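Home Research Publications Software Datasets Contact

Filed under: Manipulation / Simulation / Bimanual control

4.2 Scene generation and arm assignment

All trials in this section were run in the Pindavo simulator with the tabletop scene set from Astley. Each scene places household objects on a brown work surface between two arms fitted with humanoid hands. The planner receives one overhead view, letterboxed to a fixed aspect ratio, together with the joint states of both arms. It does not receive object poses. These are held back and used only for scoring.

Arm assignment is decided before any trajectory is computed. For each candidate object the perception module returns a mask, a class score and a grasp region. The assignment step then compares the cost of reaching that region with the left and the right hand, and adds a penalty when the two swept volumes overlap. In the version described by Bucur the penalty was constant. We scale it with the predicted overlap, which removed most of the oscillation seen when an object lay close to the midline. The assignment is held for 5 control steps before it may be revised.
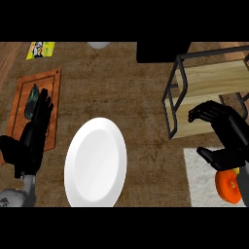

Figure 4. Overhead view of a simulated scene, with the left hand over the cutting board, the right hand between the side shelf and the orange fruit, and the white oval plate between the two hands.

Occlusion by the hands themselves is the main source of perception error. When the fingers cover part of an object, the mask shrinks and its centroid moves away from the hand, so that the next grasp target is drawn off the true axis. We correct for this by rendering the hand model from the joint states and marking the covered pixels as unknown instead of background. The mask is then completed from the last view in which less of the object was hidden. Objects that touch the border of the view are treated in the same way, with the black bands also marked as unknown.

We generated 100 scenes and ran each with and without the correction. Without it, the planner chose a grasp outside the permitted region in 31 scenes. With it, the number fell to 2. In both remaining cases the covered object had a neighbour of similar colour, and the completed mask spread across the two. Raising the edge weight separates them but slows the mask update, and we left it at the Brotinholm default.

The hand renderer was written by Irina Marinescu and the scoring scripts by Ecaterina Bucur. Both are included in the November release of the Dumitrescu toolkit. Timing results are given in Section 4.3.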